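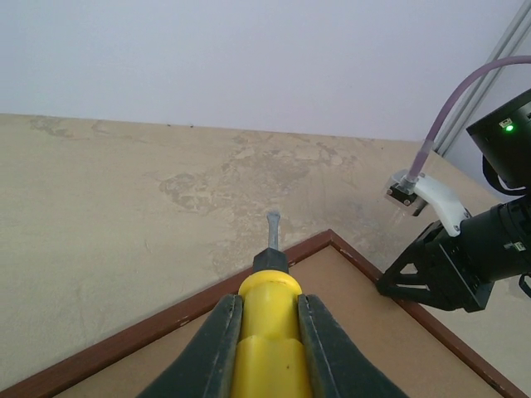 gulagirl84
So I've got this old framed board I want to turn into a pinboard for the hallway. I've been putting it off since September and finally got it on the table this afternoon. The outside is a reddish-brown wood frame and the inside is a plain tan panel, kind of like cardboard, and my whole plan is to get that panel out and put cork in. The only thing I own that seems close to the job is the flat-blade screwdriver with the yellow handle. Is that going to wreck the frame? It already has a few little nicks, so I'm not precious about it, but I don't want big gouges either!

flalico
Yes, it will wreck it lol. Flat blades dent wood the second you lean on them. Get a thin putty knife, slide it in at a corner and wiggle. I paid 5 bucks for mine.

wongsuwan_318
Gonna disagree with flalico. I've opened up a ton of thrift store frames with a flat screwdriver and never split one. Put a piece of an old credit card between the blade and the wood, twist instead of prying, and go a little bit at a time. Also flip it over first and check for staples or those tiny nails. If there are any, a putty knife won't do much for you anyway.

flalico
Twisting is how I cracked a corner on my mom's frame, but sure, you do you.

gulagirl84
Haven't flipped it yet, oops. Will do that after dinner.

nanier_home
Why take the panel out at all? Glue the cork right on top of it. I did mine with a roll of thin cork and spray glue and it's been up in the kitchen ever since. It holds almost 100 pins, mostly takeout menus and my kid's drawings.

wongsuwan_318
Depends how deep the frame is though. If the cork ends up higher than the wood it looks kinda homemade.

nanier_home
It IS homemade :)

gulagirl84
Ok, leaving the panel in sounds way easier and I like easy. I'll measure how deep the frame is and see what thickness of cork they have at the craft store. Does spray glue stink up the house or can I do it inside?

flalico
Outside. Please do it outside.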